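# The Andeck Ribbed Bedspread, Scalloped Leaf
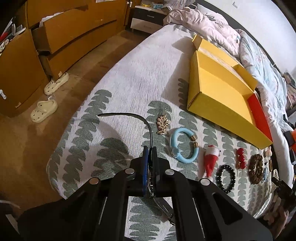

Bristance, June 5, 2023

We get more letters and calls over the leaf bedspread than anything else in the Andeck range, and a good many of them begin with something like "I saw it on my sister's bed and now I have to have one." We understand completely! It has been in our own spare room for years, and it is usually the first thing guests ask after (well before they ask where the towels are).

The ground is white with a fine rib, and over it run columns of scalloped leaves in a soft grey-green that goes with more wall colors than you might expect. The rib gives the cloth enough grip that small things stay where you put them, so if you are the sort of person who lays out a watch, a gold-colored chain and a pale blue bangle on the bed before deciding what to wear – or sorts the Christmas bits up there, little plush ones and all – you won't be chasing them across the covers.

## Sizes and colors

- Twin, Full, Queen and King
- White with grey-green leaf (the one most people want)
- White with Kiều blue leaf, back in stock in July

All 4 sizes have the same leaf at the same scale, so a Twin and a Queen will look right in one room. The columns are meant to run from the pillows down to the foot, and the hem tag goes at the foot end on the left.

## Washing

Cool wash, gentle cycle, and please go easy on the softener, as it flattens the rib after a while. Line drying is best if you have the space. A low tumble is fine too, though do take it out while it is a touch damp and give it a good shake. Rings with claw settings and rough watch buckles can catch the rib. If you get a pulled thread, ease it through to the back with a blunt needle and don't cut it.

## Ordering

The Kadness mill wove 2,000 of these for us this year, and 1,835 were still on the shelves when we last did the books. Orders placed before noon go out the same day. If you would like to see the cloth first, we'll gladly mail you a swatch – just tell us which leaf, and allow 13 days if you live overseas.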